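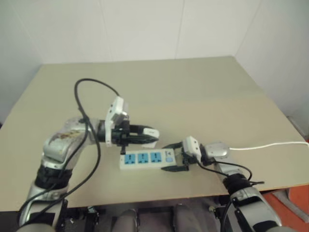 Trinwood Police Seek Owners of Property Recovered in Storage Unit Burglaries

FOR IMMEDIATE RELEASE
March 11, 2021

TRINWOOD - The Trinwood Police Department is asking people who rented storage units in the Brorkik area over the winter to check their belongings and contact detectives if anything is missing.

Detectives served a search warrant last week at a house on Mridha Road and recovered property they believe was taken from at least 5 storage businesses. Two men and a woman were arrested at the house without incident. All three were booked on suspicion of second-degree burglary and possession of stolen property. Their names are being withheld until formal charges are filed.

The investigation began when the manager of a storage business on Rarkadora Avenue reported that locks on several units had been cut and replaced with similar ones. Because the new locks looked much like the old ones, some renters did not learn of the thefts until they tried their keys weeks later. Officers then contacted other storage businesses and found the same type of replacement locks at four of them.

In all, 1,836 items have been logged into evidence. They include hand tools, bicycles, fishing gear, small kitchen appliances, musical instruments, holiday decorations and boxes of family photographs. More than 400 of the items carry a serial number or an engraved mark, and detectives are checking those against theft reports. The rest can only be returned if an owner comes forward with a description.

The department believes many of the thefts have not been reported. Storage businesses in the Brorkik area rent out 700 units along the affected streets, and a number of the renters live out of state or visit only once or twice a year.

How to claim property

Renters who find that something is missing should file a report first, either at the front desk of the Trinwood police station or through the department's online form. The report should list each item, along with any serial numbers, receipts or photographs the owner has. A copy of the storage rental agreement is also needed.

A property detective will review the report and call the owner if there is a possible match. Viewings are by appointment only, and owners must bring a government-issued photo ID. Face coverings are required inside the building. The department will not post pictures of individual items, and staff cannot say over the phone whether a certain item is in evidence.

Some property may have to be held until the court cases are finished. In most cases, detectives can photograph an item and release it to the owner sooner - this will be decided with the prosecutor's office.

Claims will be accepted through the end of May. Property that is still unclaimed after that will be handled under state law.

Anyone with information about the burglaries, including people who may have bought used tools or bicycles from a seller on Mridha Road, is asked to call the department's non-emergency line and ask for the property crimes unit. Callers may remain anonymous.

The investigation is continuing, and more arrests are possible.

###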